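Des nouvelles du bras : atelier Katine, projet vaisselle

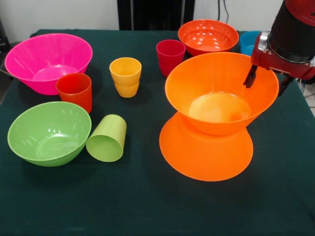 La pince sur le bord du bol orange, au-dessus du bol retourné.

Le bras rouge et noir occupe l'établi du fond depuis le mois de mars. Pour ceux qui prennent le projet en route : il s'agit de ranger tout seul une dînette en plastique, des bols et des gobelets de couleurs vives, sur une table couverte d'un tissu vert foncé. Le but est modeste. On veut un montage que n'importe quel membre de l'atelier puisse remettre en marche avec la notice et les pièces du placard.

La mécanique ne bouge plus beaucoup. L'articulation de l'épaule a été démontée deux fois à cause d'un jeu dans le palier, et la seconde version tient. Murali Marar a repris les supports de câbles et refait l'alimentation, qui coupait dès que deux moteurs forçaient en même temps. Le nouveau bloc vient de chez Steinbach. Il chauffe moins que l'ancien et son ventilateur s'entend moins, ce que les gens de la couture ont remarqué avant nous.

La pince a deux doigts noirs. Pour un bol posé à l'endroit, la méthode retenue est de le saisir par le bord : un doigt à l'intérieur, l'autre à l'extérieur, puis on serre doucement. Trop fort, le plastique se déforme et le bol part en biais au moment du lâcher. Trop peu, il glisse, la matière étant très lisse. Nous avons essayé des embouts en silicone, puis de la gaine thermorétractable. La gaine accroche mieux mais s'use vite au bout du doigt, et il faut la remplacer toutes les 900 prises environ.

Les empilements restent la partie difficile. Deux bols fond contre fond, celui du bas retourné, cela donne une forme de sablier assez haute et peu stable. Le bras doit descendre sans toucher le bord opposé, et remonter bien droit avant de partir sur le côté. Le programme faisait les deux mouvements à la fois pour gagner du temps ; ils sont maintenant séparés. C'est plus lent et on le garde ainsi.

Les gobelets couchés posent un autre problème. Selon le côté vers lequel s'ouvre le gobelet, il faut tourner le poignet, et sur certaines orientations le moteur arrive en butée. Murali propose de pousser d'abord l'objet avec le côté de la pince pour le faire pivoter. Le code est écrit, il reste à régler la vitesse.

Côté couleurs, le vert clair sur le tissu vert passe correctement. Les ennuis viennent plutôt des reflets. Le plafonnier fait des taches blanches dans le creux des bols et le logiciel les prenait pour de petits objets. Un filtre sur la taille des taches a réglé l'essentiel. Un éclairage diffus serait préférable — si quelqu'un a un vieux panneau de studio qui dort chez lui, nous sommes preneurs.

Le programme de commande s'appelle toujours Clakum, faute de mieux. La version 11 est sur le serveur de l'atelier, dans le dossier commun, avec le fichier de réglage des moteurs. Ne prenez pas celui qui traîne sur la clé USB bleue, les limites d'angle y sont fausses pour le coude.

Quelques consignes pour les utilisateurs :

Couper l'alimentation au bouton du bloc, pas à la multiprise.
Laisser le tissu en place. Si vous le déplacez, refaites la calibration avant de lancer quoi que ce soit.
Noter dans le cahier les prises ratées, avec l'objet et sa position.
Ne pas retenir le bras à la main quand il est sous tension.

Il nous manque encore un arrêt d'urgence digne de ce nom. Le modèle repéré chez Farncombe convient, la commande partira avec celle des roulements pour la fraiseuse. Si vous avez besoin de petites pièces chez eux, ajoutez-les à la liste affichée près de la porte.

Prochaine étape : faire tourner le rangement complet sans intervention, d'abord avec les objets séparés, ensuite avec une pile. Le bras est accessible le soir à partir de 19 h. Pour une prise en main, adressez-vous à Murali.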